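Service desk > Cell faults > Gripper and end effector > Closed

Intermittent loss of gripper feedback during bottle lift, arm cell 2

Raised by: Chelsea Yeoman
Assigned to: Tanko Ekwueme
Opened: April 2025
Severity: 2 (motion stop, no injury, no damage to arm)

Reported fault

During the pick-and-lift routine the controller drops to protective stop with "gripper position not received". The arm holds where it is. The fingers stay at their last commanded width, so a bottle already gripped remains gripped. The fault clears on acknowledge and the routine will then run again, sometimes for a whole session. It has not been seen on the box or tray routines.

Software is the Siltow controller with the Bruvon gripper driver, both at the versions installed in January. No configuration changes since.

Initial checks (Yeoman)

Power supply to the gripper within tolerance at rest and under grip load. Driver log shows no malformed packets before the stop, only a gap. Restarting the driver makes no difference to how often the fault appears. Bottle laid on its side, cap to the right, for the approach test. Gripper opened above the table and commanded through the approach pose with the log running.
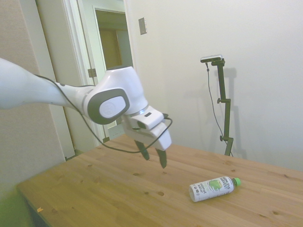

Gripper open over the table, bottle on its side. Note the cable loop under the wrist joint.

Fault reproduced on the approach test, but only with the wrist turned towards the end of its range. With the wrist near centre the same moves ran clean. Passed to Tanko with logs attached.

Comment, Ekwueme

The gap in the feedback is never shorter than 40 ms. The driver timeout is also 40 ms, so shorter gaps may be happening and going unrecorded. Please set the log level to full and leave the timeout alone. I do not want it lengthened to hide the symptom.

Query: is the bottle full? The bottle routine has the highest payload setting of the three, and I would like to rule out a brown-out on lift.

Reply, Yeoman

Payload ruled out. I ran the lift path with no bottle and the fingers closed on air. Same fault, same part of the path. I then ran it with the bottle at reduced speed and could not get the fault in 90 cycles. Speed and wrist angle matter. Weight does not appear to.

Log level is now full. Short gaps are present, as you suspected, and they group at the point where the bottle leaves the table and the wrist begins its turn.

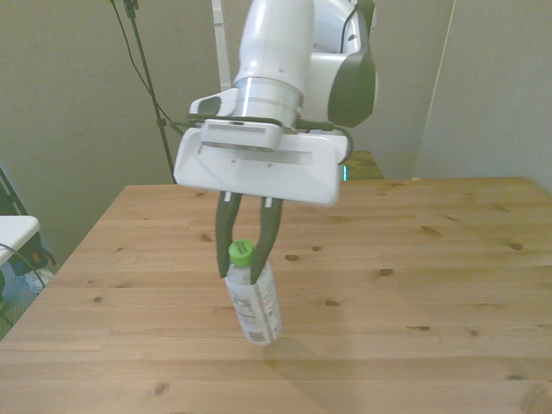
The lift was paused at several heights and the cable moved by hand at each one, with the arm in protective stop and the enabling switch released. Moving the cable along the arm had no effect. Moving it where it enters the gripper housing produced gaps every time, and at one position a steady loss of signal. The connector was then unplugged and inspected. Contacts clean, none bent. The locking ring was engaged.

Comment, Ekwueme

That points to a broken conductor close to the connector. The wrist turn puts the bend there on each cycle. Cycle counter on this arm reads more than 2,000 since the cable was fitted. The fitting sheet says to inspect at 1,000 and there is no inspection recorded. Ekaette, can you confirm?

Reply, Ogunleye

Confirmed, no inspection recorded. The reminder was set against the old Osagie gripper and was not carried over when the Bruvon unit went on. I have added it against the present serial number.

Safety note (Marchand)

The fault is fail-safe as far as motion is concerned. It is not fail-safe for the held object. With feedback lost, the controller cannot tell whether the grip has been kept. Until the cable is changed:

- bottle routine at reduced speed only
- no hands under the gripper while anything is held, including in protective stop
- do not acknowledge the fault with an object gripped; lower by jog first, then open

Please also note that the hand test above was done with the enabling switch released, and that is the only way it should be done.

Resolution

Cable replaced with the Zalov high-flex type from stores. Loop under the wrist re-dressed with more slack and the first clip moved back, so that the bend is spread along the cable and kept off the connector. Wrist taken through its full range by jog with no pull on the housing.

Retest at full speed, full logging: 1,000 cycles of the bottle routine, no protective stops, no gaps above the normal packet interval. Temporary restrictions lifted, except the rule on hands under the gripper, which stays in the cell instructions.

Old cable cut open by Yakubu Chukwu. One signal core broken inside its insulation, just behind the connector boot. The other cores were intact. Cable retained in the parts drawer, tagged with this ticket.

Outstanding: check arm cell 1 for the same missing reminder. Moved to a separate ticket, owner Ogunleye.

Status: closed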